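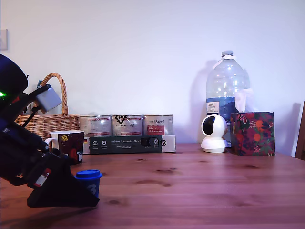

Can it clear the table yet?

A gallery from the Zimport workshop, May

The question we get asked most is whether a machine can do the small jobs at home or in a shop: clear a table, put the cups back, fill a shelf. The short answer is that it can do parts of some of them, slowly, if the things are of a kind it has met before. The longer answer is on this page and in the notes further down.

We work with ordinary goods. Mugs, tins, tissue boxes, baskets and water bottles turn up in every kitchen we visited, and most of them turn up in small shops too. A person sorts a table like that without thinking about it. For an arm with two fingers each item is a separate problem. A tin is stiff and has straight sides, so it is fairly easy. A wicker basket has a handle that can be caught from several directions, and only some of them are any use. A clear bottle is hard to find at all, as the camera tends to see the wall through it. Tissues are soft and tear.

The chore we spent longest on this spring was cups. Over the month we logged 500 tries at picking up a cup and setting it down somewhere else. Of those, 124 needed a person to step in, mostly to stand a cup up again or to move it back within reach. We count a try as good only if the cup ends upright and the arm has let go of it. A cup left leaning on something is a fail.

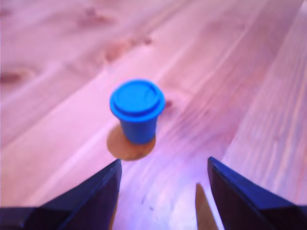 Small blue cup with its lid on, on a round orange-brown disc, ahead of the open fingers.

The lid is wider than the body on a cup like this. If the fingers close too high they push on the rim, and the lid may come away. If they close too low there is less height to spare and the tips can touch the table. The good band is narrow. People find it by feel, and our arm has very little feel, so it relies on what it sees on the way in.

Putting a cup down on a coaster is harder again. The base has to land flat, and a thin edge underneath is enough to tip it. Our slowest good try took 41 seconds from start to finish. A child could do it in two.

Other jobs we have looked at

Shelf filling. The Umura shop let us use a back shelf in the mornings. Tins in a cardboard tray went well as long as the tray stayed put. When it slid, the arm carried on as if it had not.

Wiping down. The Usturik kit can wipe a bare table to a fair standard. It cannot yet decide what to move first, so a person has to clear the things away, and that is most of the work.

Laundry. Sanna, our folding project, managed 13 tea towels in one afternoon. Shirts are a long way off.

What we would say to a buyer

If you run a shop and have one item in one size that goes from one place to another all day, a machine is worth pricing now. If you want your kitchen table cleared after breakfast, keep doing it yourself for the time being. We expect the cup figures to improve over the summer, with taller cups and handled mugs next on the list. New pictures go up when there is something to show.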